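Bruvala: a word list for weaving, basketry and plain cloth

Hello, and welcome! Bruvala is a small dataset of textile words gathered from home weavers, menders and basket makers, with a meaning for each in everyday American English. If you have ever read an old pattern and wondered what on earth the writer meant by "sleying" (threading the yarns through the reed, as it happens), you are the person we had in mind.

What you get

There are 300 entries in one file, entries.csv, and a second file, sources.csv, with notes on where each word came to us. Of the entries, 220 are about woven cloth, and the rest cover baskets, rope and cord. Each row has these columns:

term: the word itself, lower case, singular where that makes sense
meaning: one or two sentences, never more
craft: cloth, basket or cord
also: other spellings and regional names, separated by semicolons
heard_from: a short code that matches a row in sources.csv

A blank "also" column means we haven't come across another name, so please don't read it as proof that there isn't one.

How it came together

Eulalia Domínguez began the list as a stack of index cards kept beside her loom, and Laurier Beaudoin typed them up over one long December (with a good many phone calls about handwriting). Thenmozhi Kaimal then went through every meaning and rewrote the ones that only made sense if you already knew the answer. We argued happily over "hopsack" for far too long, and the entry still carries both versions.

Known gaps

Knitting and crochet are left out entirely. Lace has a handful of words and deserves many more. Dye words were kept for a sister list called Skokau, which Rekha Varma looks after, and a few terms such as "mordant" appear in both with slightly different wording. If you join the two files, match on term and craft together or you will get some odd doubles.

Words for open weaves

People ask about this group more than any other, so it has its own tag, open_weave, in the craft notes. Burlap, scrim, gauze and cheesecloth all live there, and so does "sett," the word for how closely the warp yarns are spaced. A loose sett lets daylight through the cloth, and it's a lovely thing to look for on whatever you have hanging by the door.
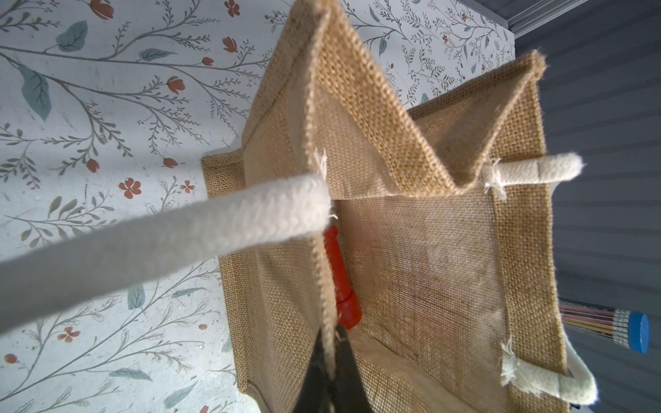

Jute tote with white cotton rope handles; the weave shows best on the inner panel.

Using and adding to the list

You're welcome to copy, print, translate or teach from any of it, and a mention of Bruvala is always appreciated. New words go to Tamsin Stubbs, one word per note please, along with where you heard it.

Last updated 12 May 2020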